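Speaker notes, "The Boring Middle: Software Between the Hand and the Policy"
Lendesness meetup, April 28, 2021
Forty minutes plus questions. Slides in brackets.

[Title slide]

Hello everybody, and thank you for staying on after lunch, which I know is a real sacrifice in a town with bakeries like this one. Say the thing about the projector if it is still green. I work on the Tusel stack at Skarevholm, and Tusel is the software that sits between a person holding a gripper and a controller that has to do the same job later without the person. When I gave an earlier version of this in November I spent far too long on the learning part and ran out of time for the plumbing, so today we're doing it the other way round, plumbing first.

(Slow down. Drink some water.)

[Slide 2: what Tusel does]

Three jobs, and I'll take them in order. It lines up the streams, it works out where the gripper was, and it decides whether a recording is fit to plan from. Mention that the last one started life as a forty-line script and is now the biggest folder in the repository. People usually laugh at that, and if they don't, just keep going.

[Slide 3: streams and clocks]

Everything we record comes with its own idea of what time it is. A wrist camera has a clock, a head camera has a clock, and the laptop has a third one which it is happy to change whenever the network suggests it. For a long time we stamped messages when they arrived, and that looked fine on a quiet desk. Then we plotted the same hand motion from two streams and one of them was trailing behind like a tired kid on a hike. We now stamp at capture, keep the raw stamps forever, and fit the offset afterward in a separate step. If you take one habit home from me today, please let it be keeping the raw stamps! Disk is cheap, and you will want to redo the fit.

Remember to show the plot twice, before and after, and leave the second one up long enough for people to read the axis. Last time I clicked past it.

[Slide 4: where is the gripper]

Start gently, because half the room will be planning people who don't live in camera frames. Each gripper carries a square marker. If you can see the marker, and you know how big it is and what your lens does to straight lines, you can recover a pose. If you can't see it well, you get a pose anyway, and it is delivered with total confidence, and it can be quite wrong. Our lenses are wide, so a marker out toward the side gets stretched and the corner finder has opinions. 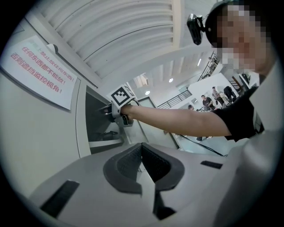
Slide 5. Reaching into a recessed compartment with a marked gripper, seen from a second gripper.

Give them a moment with this one before talking. Then go to the marker, the white square with the black pattern on top of the gripper, and ask what the tracker is going to do as the hand goes in deeper. The compartment is shadowed inside, and the light gray edge of the opening is right there waiting to hide a corner. That combination is the hard case for us: a dim interior, a close edge, and the part of the motion we care about most.

Point out the ceiling too. Those slats bend strongly in the wide view, and I like to use them when I explain the lens model, since everybody can feel that something needs undoing. The small camera on the headband gives another viewpoint, so that gets a sentence here and then a proper treatment on slide 7. The sign by the compartment is a nice aside if the timing is good: the red text says not to put anything there because it blocks the monitoring view. I have wanted to print that for my own desk for years.

[Slide 6: occlusion handling in the filter]

What we used to do was drop frames with no marker and interpolate straight through. It gives you a lovely smooth path, and sometimes that lovely smooth path goes through the side of a cabinet. The filter now carries its uncertainty forward and the planner gets to see it. When the spread grows past the limit, the segment is flagged and the planner treats it as a suggestion. I know that sounds fussy, but the planning folks asked for it and they were right.

In our shelf set we had 3,000 recordings. The old checker passed nearly everything. The new one sent 526 back for review, and after review we recovered 492 of those by refitting the clocks and running the filter again with the second view. Say clearly that these are our own numbers from our own set, and that I wouldn't expect yours to match.

[Slide 7: adding the head view]

The head view moves whenever the wearer gets curious, so you can't treat it as fixed. We estimate its motion against the room and only let it vote on the gripper pose when that estimate is healthy. The Dehghan calibration tool has been a great help, and I want to thank that team from the stage (check whether they're in the room first, so I can wave).

Somebody will ask about people walking around in the background. Short version: we mask moving regions before matching features against the room. Long version is in the backup slides.

[Slide 8: tooling]

Demo the replay viewer if the laptop is behaving. Open recording 1,708, scrub to where the marker goes out of view, and turn on the uncertainty band. Then flip to the planner's version and let them see the arm choose a wider approach. If the viewer hangs, the screen capture is in the same folder. Don't try to fix it live. You tried that once.

[Slide 9: what still hurts]

Shiny interiors, soft cables that drift in front of things, and config files. We have four formats for describing a gripper and I am personally responsible for two of them. We're merging them this spring, and I'd be very glad of company if anyone here has been through the same.

Questions. Repeat each one into the microphone before answering, the back row can't hear.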